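Re: [handheld-demos] Two-handed sessions, where do you start people off?

Quang Hầu wrote:
> We've got our second pair of hand-held grippers now and I'm about to
> let some new people loose on them. Up to now I've only had one-handed
> demos to look after. How long do you let people practise before you
> keep what they record? And do you start with the cube on or off the
> gripper? Half my one-handed set from March was useless and I'd rather
> not do that again with twice the hardware.

Hi Quang, and hello everyone else,

Oh, I feel for you with the March set! Ours at Granside went much the same way. We kept everything, 2,450 demos of the cup task, and when I finally sat down with a pot of tea and went through them I threw out 240 before lunch. Most were people going far too fast. They know perfectly well how to pick up a cup, so they just do it, and the fingers are a blur by the time they close.

As for practice, I make new people do 88 goes before I keep any. It's a silly number (it was what fitted on the sheet I'd printed) but it seems to be plenty for one hand. With two hands I'd go up to 200, spread over two mornings. Wrists get tired before people admit it, and a tired left hand just hangs there in the air doing nothing, which the policy then learns beautifully.

Cube on, from the very first go. I tried it the other way with the Briston lot, letting them get comfortable first and adding the marker cube later, and they'd all picked up a grip that hid it from the other hand's camera. Took ages to undo. If they learn with it on they steer round it without thinking.

This is the order I use, pinch whatever's handy:

1. Stand both people, or both hands if it's one person, at the same side of the table. Strap on the wrist before you lift the gripper, every time. Open and close each hand slowly a few times over the bare tabletop and check both are being tracked before anything else happens. Do the start pose with the fingers open and the second gripper held out over the table, marker cube facing where the first one can see it. 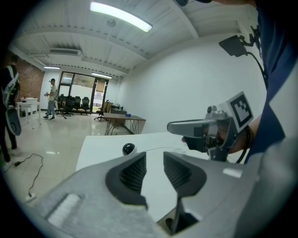
2. Pick up with one hand only, and keep the other still but held up. Say "now" out loud as you close. It feels daft but it slows everyone down.

3. Pass from right to left. Don't let go until the other fingers have stopped moving — this is where I lose most of my demos, even now.

4. Put it down, open, back off a hand's width, and wait for a breath before stopping the recording. Cutting it too early gave us a robot that let go and then sort of hovered.

5. Swap hands and do the lot again from the other side.

One more thing, on the fingers. We had the Hubmann pads on for a while and I didn't get on with them, too slippy on anything glazed. The ribbed ones are much kinder. I think someone at Josanbridge was trying softer ones still, so if you're reading, do shout, I'd love to know how they wear!

Let me know how the first morning goes — and throw out the bad ones the same day, while you can still remember what went wrong.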